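Trullthorpe Adventure Dry Shirt Review

I bought three quick-dry T-shirts in July and have worn them for most of the summer, mainly for walking and yard work. I paid full price for all of them.

The Trullthorpe is the lightest. It dries fast on a line, and on a breezy evening it was ready to wear before I had finished the dishes. The fabric is thin enough that I would not wear it under a heavy pack all day. On an 8 mile walk the shoulder seams started to rub where the straps sat. With a small day bag I had no trouble.

The Bailly is thicker and feels closer to cotton. It held its shape better than the other two and the neck has not stretched. It also takes the longest to dry. If you wash a shirt in a motel sink at night, expect it to be damp in the morning.

The Arkik fits the widest across the back and has the longest hem. I like that for bending and reaching. The stitching at one cuff came loose after the second wash, and I had to fix it by hand. My neighbor Mariann Somogyi has the same shirt in a smaller size and hers is fine.

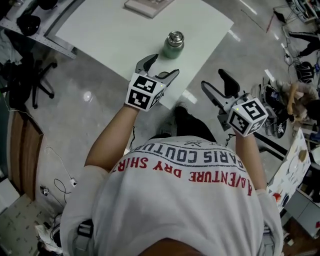 White short-sleeved shirt with "Adventure Dry Shirt" in red on the back.

White shows sweat less than gray does, but it picks up grass stains and sunscreen. Cold water and regular detergent got most of that out. Skip fabric softener, which leaves a film and slows down drying. Large back prints are a matter of taste. They also make a patch that breathes less than the rest of the shirt, and I notice it in hot weather.

Sizing runs small on the Trullthorpe, so go up one. The other two are true to the chart.

I would buy the Trullthorpe again for travel and the Bailly for everyday use. The Arkik is comfortable, but check the cuffs before you cut the tags off.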